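Progress report: review of the Šťastný two-arm tidying kit
Prepared for Leilani Kasprzak, Skurnow programme office
From Albertina Baptista, Okent trial team
28 December 2024

Leilani, this picks up from the June report, where I left you with a kit still in its crates and a long list of things I wanted to find out. I'm very glad to say the list is a good deal shorter now, and that the kit has been a pleasure to work with (mostly, see the part on cables).

Where we are against the plan

Assembly and set-up: done. The aluminium cell went together well, although the printed instructions skip a step when it comes to squaring the back corners, and we had to undo one side and start it again. Šťastný have been told and are rewriting that page.

Basic arm checks: done. Both arms passed everything on the supplier's checklist.

Bottle tidying: well under way, and the main subject of this report.

Soft and awkward items (wrappers, cartons, gloves): started, with only a few early sessions behind us.

Trial at the Kandley site: not started, still planned for after the bottle work closes.

The bottle work

You asked for something closer to real life than the foam blocks in the supplier's own demonstration, so we have gone for drinks empties on a hard floor, with a ribbed bin at the back of the cell. I can't tell you how much more we have learnt from this! Foam blocks are all the same. Empties are clear or coloured, crushed or whole, some with a cap and some without, and they lie on top of each other in ways that make the wrist view change completely with a small move of the arm.

The agreed run is 1000 attempts with a mixed pile, laid out afresh between sessions, and the operators choose which bottle to go for first. The layouts are kept deliberately untidy.
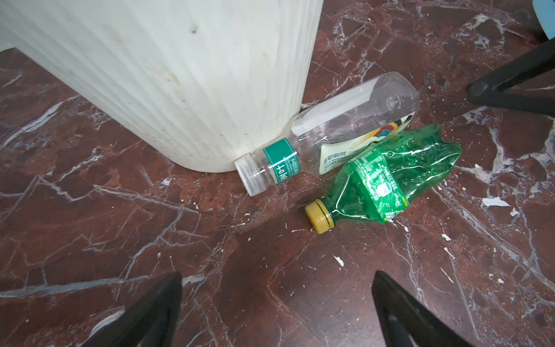
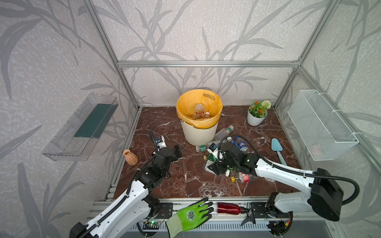 Bottles on the marble-patterned floor, with both arms reaching in from the front.
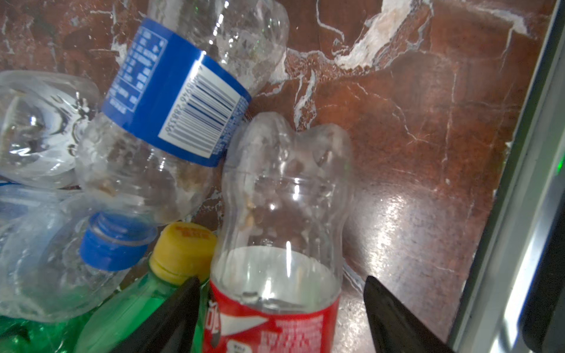
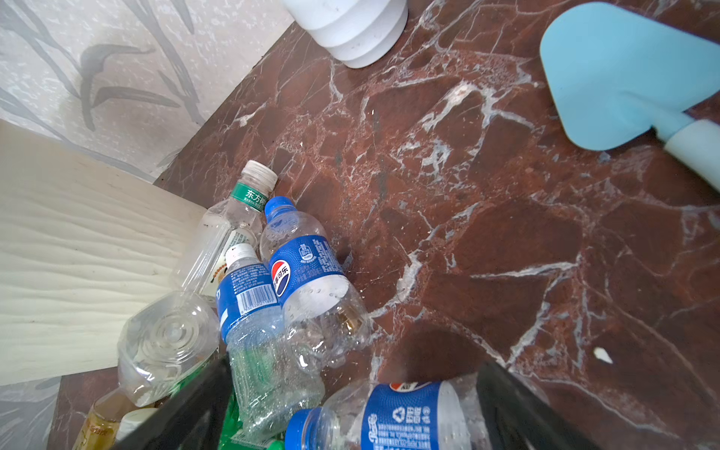 What has pleased us most is the wrist camera. In the older kit we tried, the fingers hid too much of the pile at the moment when you most wanted to see it. The Šťastný mounting gives a clear line between the fingertips, and our newer operators picked it up far faster than I had allowed for. Training was down for 8 days in the plan and we finished early, so the spare time went into extra sessions.

The grip itself is very good on whole bottles. The fingers close evenly, and a bottle with a bit of give in it seems to suit them nicely. Crushed ones are harder. If the body has been folded flat, the best place to take hold is often the neck, and the neck is a small target when it is tucked under something else. We now teach operators to move the top bottle aside first, even if it means one more step, and sessions have felt much calmer for it.

Clear plastic on a strongly veined floor was the thing I worried about in June. People cope with it well enough. What does slow them down is glare. One of the lights was throwing a bright patch onto the floor, and anyone working near it tended to hesitate. We have tried a sheet of tracing paper over the lamp, which helps, and I'd like a proper diffuser.

Using two arms together is where I think this kit could really shine. One arm holding the bin steady while the other lets go over it is a simple idea, and it took our team an afternoon to get comfortable with it. Passing an item from one arm to the other is still clumsy. I would put that down to practice more than to the equipment.

Things that need attention

Cables. The loops at the wrists are a bit too generous and can swing about on a fast turn. Shorter ties have improved matters on the left arm, and the right is next.

Finger wear. The tips pick up fine scratches from the floor. They still grip, but I'd like a spare set on the shelf before Kandley.

Start-up. The two arms sometimes wake in the wrong order and one has to be switched off and on again. The supplier has sent a fix, which we'll load once the present run is over so that the results stay comparable.

Paperwork. The parts list we were given does not match the parts. It's a small thing, but it cost us a morning of emails.

Money

Spending is inside the budget. The one item outside the original list is the spares and lighting pack, at 1699 pounds, which covers the finger set, two diffusers and a longer power lead. I would be grateful for your approval on that, as the order takes 20 working days to arrive and I'd rather not have it hold up the move.

What comes next

We finish the bottle run, load the start-up fix and repeat a short set of attempts to check that nothing has shifted. After that the soft items get their turn, and I'm really looking forward to it, because wrappers have already shown themselves to be far more interesting than they sound. I'll send the session notes separately once they are typed up, along with the revised parts list if Šťastný have returned it by then.

If you would like to come and have a go with the controls yourself, please do. Any morning suits us, and the team would be delighted to show you round.

Albertina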